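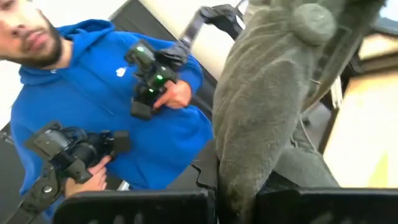
Hyun-seo Seo
Kinderredaktion, Stoffe und Farben

Wie kommt das Blau in den Pulli?
22. Januar

Blauer Pulli, blaue Jeans, blaue Socken. Macht morgens mal den Schrank auf, irgendwas Blaues liegt immer drin. Aber wo kommt die Farbe her? Baumwolle wächst weißlich, manchmal auch bräunlich. Schafe sind weiß, braun, grau oder schwarz. Blaue Schafe gibt es nicht. Also muss das Blau irgendwie rein in den Stoff, und drinbleiben soll es auch noch. Gar nicht so leicht.

Blau ist selten

In der Natur gibt es massenhaft Braun und Grün. Blau dagegen — eher wenig. Der Himmel, klar. Aber den kann man nicht abkratzen und in einen Topf tun. Der ist nur blau, weil die Luft das blaue Licht der Sonne besonders stark in alle Richtungen verteilt. Farbstoff ist da keiner.

Bei manchen Schmetterlingen genauso ein Trick. Der Morphofalter aus Südamerika schimmert knallblau, hat aber kein bisschen blaue Farbe in den Flügeln. Auf den Schuppen sitzen winzige Rillen, und die werfen das Licht so zurück, dass wir Blau sehen. Zerreibt man so eine Schuppe, ist das Blau weg.

Und Blaubeeren? Machen Flecken, das wisst ihr. Aber die werden lila, dann gräulich, und nach vielen Wäschen sind sie blass. Ein guter Farbstoff für Pullis ist das nicht.

Eine Pflanze mit Geheimnis

Vor Tausenden von Jahren haben Menschen trotzdem einen Weg gefunden. Indigo! So heißt der blaue Farbstoff, den man aus bestimmten Pflanzen holt. In Indien war es der Indigostrauch, in Europa der Färberwaid. Waid sieht im Frühling aus wie Raps, mit gelben Blüten. Die Blätter sind grün. Von Blau keine Spur.

Das Blau entsteht erst, wenn man die Blätter verarbeitet. Früher ging das so: Blätter ernten, zerquetschen, gären lassen. Gären heißt, dass winzige Bakterien an den Blättern knabbern und sie verändern. Das stinkt. Und zwar fürchterlich. Manche Färber haben auch noch alten Urin in den Bottich gekippt, der hilft nämlich beim Auflösen der Farbe. Kein Quatsch. Färber wollte man nicht unbedingt als Nachbarn haben.

Der Zaubermoment

Jetzt das Beste. Indigo löst sich in normalem Wasser nicht. Schüttet man das blaue Pulver einfach rein, schwimmt es nur herum und hält nicht am Stoff. Darum nimmt man ihm im Bottich chemisch den Sauerstoff weg. Dann löst es sich, und die Brühe wird gelbgrün. Stoff rein, warten, Stoff raus. Er ist gelbgrün! Und dann, an der Luft, kommt der Sauerstoff wieder dran und der Stoff wird blau. Vor euren Augen. Erst an den Rändern und Falten ein bisschen, dann überall.

Einmal tauchen gibt Hellblau. Für richtig dunkles Blau muss der Stoff ziemlich oft rein und wieder raus. In der Färbestube in Bunddale hat mir Tsehay Wubshet ihre Hände gezeigt, als sie die Handschuhe vergesen hatte. Blau bis zum Handgelenk. »Hält eine Woche«, meinte sie. An den Fingernägeln länger.

Warum Jeans heller werden

Indigo kriecht nicht tief in den Faden. Es sitzt mehr außen drauf, wie Schokolade auf einer Waffel. Innen bleibt der Faden hell. Wenn ihr auf den Knien rumrutscht, reibt ihr das Blau ab und das Weiße kommt durch. Daher die hellen Stellen. Bei neuen dunklen Jeans färbt manchmal auch das Sofa mit, leider.

Bei Pullis und T-Shirts nimmt man meistens andere Farbstoffe. Für Baumwolle gibt es welche, die sich richtig mit der Faser verbinden, so fest wie zwei Legosteine mit Kleber dazwischen. Die heißen Reaktivfarbstoffe. Halten viel besser in der Wäsche, und man kann damit auch ganz leuchtende Blautöne machen. Königsblau zum Beispiel.

Stoffe aus Plastikfasern, also Polyester, sind wieder anders. Die Faser ist sehr dicht. Da kommt die Farbe nur rein, wenn es richtig heiß ist, oft deutlich über hundert Grad und unter Druck. Zu Hause im Kochtopf klappt das nicht gut.

Und heute?

Seit über hundert Jahren wird Indigo in Fabriken hergestellt, ganz ohne Pflanze. Ist derselbe Stoff, nur anders gemacht. Das war billiger, und die Waidfelder verschwanden fast ganz. Ein paar Leute bauen ihn wieder an. Seidu Annan hat hinter seinem Haus in Ferna ein Beet mit 272 Pflanzen, und rund 51 Tücher hat er letztes Jahr damit gefärbt. Nur die kleinen, sagt er. Für einen ganzen Pulli braucht man einen riesigen Haufen Blätter.

Ein Problem gibt es beim Färben: das Wasser. Man braucht sehr viel davon, und danach ist Farbe und Salz und anderes Zeug drin. Das darf nicht einfach in den Fluss. Es muss vorher gereinigt werden, was nicht überall gut gemacht wird. Deshalb ist es schlau, Pullis lange zu tragen. Oder den von der großen Schwester zu nehmen, auch wenn man nicht will.

Selber ausprobieren: Blau aus Rotkohl

Ihr braucht: ein paar Blätter Rotkohl, heißes Wasser (bitte mit einem Erwachsenen), ein Sieb, zwei Gläser, etwas Natron, etwas Zitronensaft.

Kohl klein schneiden. Heißes Wasser drüber, 7 Minuten stehen lassen. Durchs Sieb in die Gläser gießen. Der Saft ist lila. In das eine Glas eine Prise Natron — wird blau! Zu viel Natron, dann kippt es ins Grüne, also langsam. In das andere Glas Zitronensaft. Wird rosa.

Legt ruhig mal ein Stück weißen Baumwollstoff ins blaue Glas, über Nacht. Am nächsten Tag trocknen lassen und anschauen. Es wird ein zartes Blau, das beim Waschen ziemlich schnell verschwindet. Alte T-Shirts anziehen und und Zeitung auf den Tisch, Rotkohl spritzt.

Wörter zum Merken

Indigo: blauer Farbstoff, früher aus Pflanzen, heute meist aus der Fabrik.
Waid: Pflanze mit gelben Blüten, aus deren Blättern man Blau machen kann.
Faser: das ganz dünne Härchen, aus dem Fäden gesponnen werden.
Küpe: so nennen Färber die Brühe im Bottich, in der das Indigo gelöst ist.

Nächstes Mal: Rot. Da kommen Läuse drin vor.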